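Handout 4: Gathering examples in the simulator
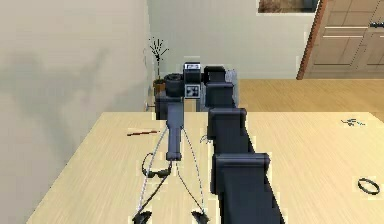
Simulated view: course archive, Vittoria Dal Bello

In this unit we collect demonstrations for the pick-up task. We work in simulation first, with the scene called Hatwood: two dark arms, a light wooden table, and a few small things lying on it, such as the sunglasses and the black ring at the right.

One demonstration is one attempt from the start pose to the end pose. Each group records 57 demonstrations. With 9 groups we will have enough for the first training, even after the bad ones are removed.

Please keep to these rules:
Change the positions of the objects before every attempt. If the sunglasses lie always in the same place, the model learns the place and does not look at them.
Move slowly near the table. An attempt longer than 700 steps is discarded by the script.
Keep the failed attempts also, but mark them as failed -- we need them in Handout 5.
Do not correct the labels of another group.

A note on thin objects. A stick or a ring has few pixels in the view, and it can be hidden behind an arm. Look at your recording again before you upload it to the Postitlow folder.

Batch size for the first training is 32. Bring your questions on this to the exercise class.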